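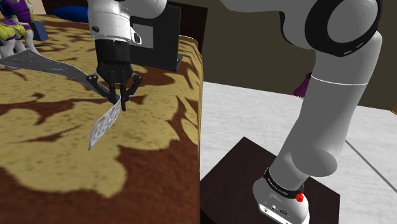 Roboterarm über einem Bett mit gelb-braun gemusterter Decke (Computergrafik)

Floorball-Regionalliga Skenach
Protokoll der Sitzung des Ligaausschusses vom 2021-09-09

Ort: Vereinsheim Pasten, kleiner Saal
Sitzungsleitung: Irina Cârstea
Protokoll: Gunnlaugur Kvaran
Anwesend: Vertretungen aller 13 Ligavereine, Schiedsrichterwesen, Spielbetrieb
Gast zu TOP 3: Frau Lungu, Firma Elodo

TOP 1 Eröffnung und Tagesordnung
Die Sitzungsleiterin eröffnet die Sitzung und stellt fest, dass ordnungsgemäß eingeladen wurde und der Ausschuss beschlussfähig ist. Der Spielbetrieb beantragt, den Punkt Livestream vor dem Punkt Schiedsrichterkosten zu behandeln. Dagegen gibt es keine Einwände. Die geänderte Tagesordnung wird angenommen.

TOP 2 Protokoll der letzten Sitzung
Der Verein Pasten bittet um eine Korrektur: Der Antrag zur Verlegung der Nachwuchsturniere wurde zurückgezogen und nicht abgelehnt. Die Änderung wird übernommen. Das Protokoll wird in dieser Fassung bei zwei Enthaltungen genehmigt.

TOP 3 Namensrechte der Liga
Der bisherige Namensgeber hat seinen Vertrag nicht verlängert. Die Liga ist deshalb seit dem Frühjahr ohne Titelsponsor. Irina Cârstea berichtet über die Gespräche mit der Firma Elodo, die Sporttaschen und Trikotsätze vertreibt und bereits den Pokalwettbewerb unterstützt.

Frau Lungu stellt das Angebot vor. Elodo möchte für zwei Spielzeiten als Namensgeber auftreten, die Liga würde in dieser Zeit unter der Bezeichnung »Elodo-Liga Skenach« geführt. Jeder Verein erhält pro Spielzeit 1.295 Euro und kann darüber frei verfügen. Dazu kommen Spielbälle für alle Pflichtspiele. Im Gegenzug ist das Logo auf dem linken Trikotärmel, auf den Bandenecken und auf allen Spielplakaten zu zeigen.

In der Aussprache geht es vor allem um den Trikotärmel. Mehrere Vereine haben dort schon örtliche Partner und sind vertraglich gebunden. Frau Lungu erklärt, dass Elodo für die erste Spielzeit auch den rechten Ärmel oder die Hose akzeptiert, wenn der Verein die bestehende Bindung schriftlich nachweist. Ab der zweiten Spielzeit soll die Platzierung einheitlich sein.

Gunnlaugur Kvaran fragt nach der Regelung für einen Abbruch der Spielzeit. Der Entwurf sieht vor, dass bereits ausgezahlte Beträge bei den Vereinen bleiben und die Laufzeit sich nicht verlängert. Der Vertreter des Spielbetriebs möchte, dass dieser Satz auch eine nur verkürzte Spielzeit abdeckt. Frau Lungu nimmt das mit. Sie verlässt vor der Abstimmung den Saal.

Beschluss: Der Ausschuss stimmt dem Angebot grundsätzlich zu. Die Sitzungsleiterin wird beauftragt, den Vertrag mit der ergänzten Abbruchklausel abzuschließen. Angenommen mit einer Gegenstimme. Der Verein, der dagegen gestimmt hat, gibt zu Protokoll, dass er den Zusatz im Liganamen ablehnt, die Zahlung aber annehmen wird.

TOP 4 Livestream
Das Eröffnungsspiel der vergangenen Spielzeit hatte im Stream 797 Abrufe, die übrigen Partien lagen deutlich darunter. Bei mehreren Spielen fehlte der Ton, bei einem Heimspiel in Pasten brach die Übertragung im Schlussdrittel ab. Der Spielbetrieb führt das auf die Leitung in der Halle zurück. Der Hallenbetreiber hat inzwischen einen neuen Anschluss zugesagt, einen Termin gibt es noch nicht.

Die Vereine sind sich einig, dass weiter übertragen werden soll. Strittig ist, ob eine Pflicht in die Durchführungsbestimmungen aufgenommen wird. Kleinere Vereine verweisen darauf, dass ihnen an Heimspieltagen das Personal fehlt – schon der Spielsekretär ist oft schwer zu besetzen. Ein Antrag auf Übertragungspflicht wird daraufhin nicht gestellt.

Beschluss: Die Übertragung bleibt freiwillig. Wer überträgt, meldet dies bis zum Vorabend an den Spielbetrieb, damit der Link auf der Ligaseite steht. Einstimmig angenommen.

TOP 5 Schiedsrichterkosten
Das Schiedsrichterwesen legt eine neue Übersicht der Fahrtkosten vor. Die Belastung ist ungleich verteilt, vor allem die Vereine am Rand des Gebiets zahlen deutlich mehr. Vorgeschlagen wird ein gemeinsamer Topf, aus dem alle Fahrten bezahlt werden und in den jeder Verein denselben Betrag gibt.

Der Vorschlag findet Zustimmung, die Berechnung ist aber einigen Vereinen nicht klar genug. Offen ist auch, ob Nachholspiele unter der Woche aus dem Topf bezahlt werden, wenn ein Verein die Verlegung selbst verursacht hat. Der Punkt wird vertagt. Das Schiedsrichterwesen verschickt bis Ende September eine Beispielrechnung.

TOP 6 Spielplan
Der Spielplan liegt im Entwurf vor. Wegen einer Bodensanierung steht die Halle in Skenach zu Beginn der Spielzeit nicht zur Verfügung. Die betroffenen Heimspiele werden mit dem jeweiligen Gegner getauscht. Die Gegner haben zugestimmt, eine Bestätigung steht noch aus und wird nachgereicht. Weitere Änderungswünsche sind schriftlich an den Spielbetrieb zu richten, mündliche Absprachen unter den Vereinen gelten nicht.

TOP 7 Verschiedenes
Die Passanträge für die U17 sind diesmal spät eingegangen. Der Spielbetrieb bittet darum, Fotos nicht mehr als Textdokument zu schicken.
Der Schlüssel für den Materialraum in Pasten ist wieder da.
Irina Cârstea weist darauf hin, dass die Plakatvorlagen mit dem neuen Liganamen erst nach Unterzeichnung des Vertrags verwendet werden dürfen.

Der Termin der nächsten Sitzung wird per E-Mail abgestimmt.

Für das Protokoll: Gunnlaugur Kvaran
Gesehen: Irina Cârstea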